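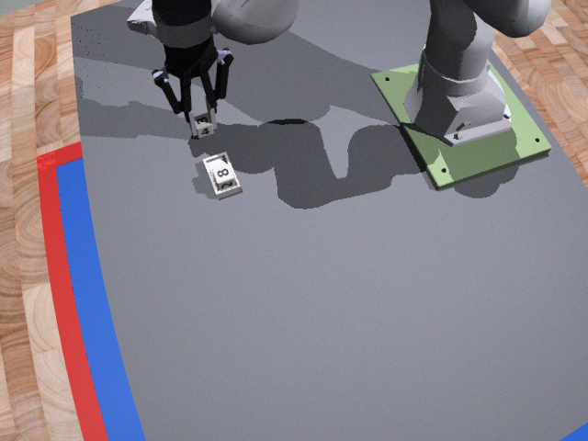 What is the Clikstead collection for?
It gives a learning system a large number of recorded attempts at small handling tasks, so that the system can be trained on them and later tested on arrangements it has not met before.

Mirnier has begun the second stage of Clikstead, its program to gather example runs for a robot arm that learns by imitation. The work is carried out entirely in simulation and is directed by Sibel Ekinci, with Aslı Sönmez responsible for the review of recordings.

The program has set a target of 3,000 accepted runs by the end of November. Each run is guided by an operator, who moves the simulated arm by means of a hand controller and is asked to complete one short instruction involving numbered blocks and a tray. Operators work in sessions of 40 minutes and change places at the end of each session.

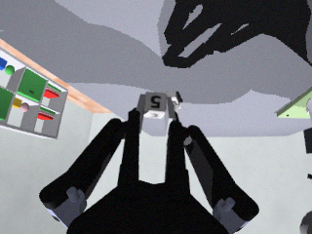 A numbered block at the fingertips of the simulated gripper during Clikstead recording.

Recordings are stored with the written instruction, the joint positions of the arm and the views from several simulated cameras. One view looks along the gripper toward the fingertips. Others take in the tabletop from further back. According to the program's published guidelines, a run may be accepted even where the operator hesitates or corrects a grasp, provided the instruction is completed within the time allowed. Runs in which the block leaves the table are kept in a separate folder and do not count toward the target.

"In the first stage we rejected too much," Ms. Ekinci said. "The system had very few examples of a grasp being corrected, and its behaviour after a poor approach was weak. The new guidelines are meant to address that."

Nearly 15 per cent of first-stage runs were set aside at review. Ms. Sönmez said that many of these would be looked at again under the revised rules, beginning on Monday. Two reviewers will mark each recording separately, and any disagreement will be referred to her.
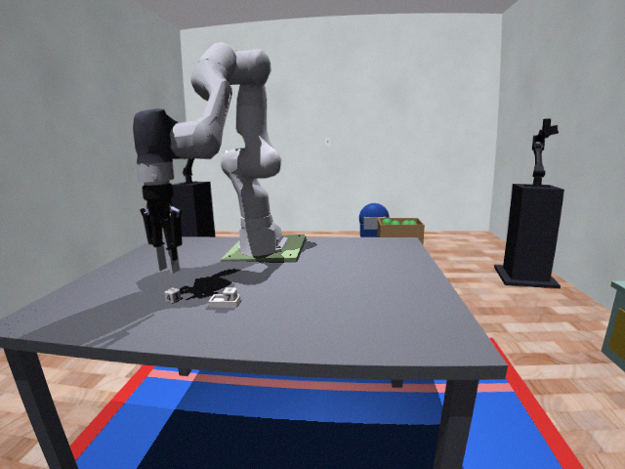 The simulated room used for Clikstead, with the arm mounted on its table.

The recordings will be prepared for training with Doneo, the labelling software Mirnier introduced for the first stage. Changes to the wording of instructions will be logged there, and operators have been asked to report any phrase that could be read in more than one way.

Staff who wish to be trained as operators should apply through their section head. No previous experience with robot arms is required. A practice session must be completed before any runs are recorded.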